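The Flower Stand at the End of the Road

I grew up thinking flowers came from the grocery store, wrapped in that crinkly plastic with the little packet of powder rubber-banded to the stems. My mom bought one bunch a year, for Easter, and we all walked past it until the petals dropped in the butter dish. So I am the last person you'd expect to be writing about roadside flower stands, and yet I spent most of August driving the back roads outside Riltedton looking for them (and spending way too much at them).

It started with a wrong turn. I was trying to get to the hardware store in Grikent and ended up on a gravel road with a card table at the end of somebody's driveway. Coffee cans full of zinnias, a metal cash box with a slot in it, and a sign that said 8 DOLLARS, TAKE A RUBBER BAND. I had a ten. I left the ten and took the zinnias, and they lasted longer than any store bunch I ever bought!

After that I saw them all over the place. Some stands are just a shelf nailed to a fence post. One near the Maritz bridge has a real roof and a guest book, and by the time I got there people had signed it 1,922 times, according to the number penciled on the last page. Whoever runs it grows nothing but dahlias, and they sell out before nine in the morning. I missed them three times in a row before I learned to set an alarm.

What I love is that you never get what you planned on. I'll go out wanting something pale and tasteful for the kitchen and come home with orange marigolds and a stalk of something that looks like a feather duster. The growers cut what's open that morning and that's your choice. 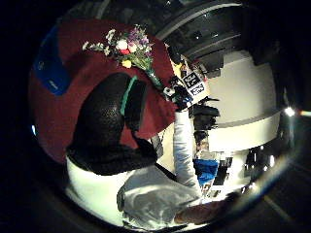 I've picked up a few habits along the way. I keep a bucket in the back seat with a couple inches of water in it, wedged behind the passenger side with a beach towel so it can't tip. It tipped once, on the hill coming out of Grikent, and my car smelled like a pond until the weather cooled off. I carry small bills. I go early, before the heat gets to everything, and I trim the ends again when I get home even if they look fine.

As for what to put them in, I gave up on big vases years ago. They want forty stems and I have eleven. Jelly jars are good, and so is the cream pitcher from a set where all the cups got broken. Pull off any leaves that would sit under the water, change the water when you think of it, and keep the whole thing away from the fruit bowl. Ripe bananas will finish off a bunch of flowers in no time.

I did plant my own this year, a strip along the garage. The rabbits took the sunflowers and I got one decent week of cosmos, which I was insanely proud of. Next spring I'm trying again with a fence, and I've already got the seeds in a shoebox on top of the fridge. In the meantime the Maritz stand says it's open until the first hard frost, and my alarm is set.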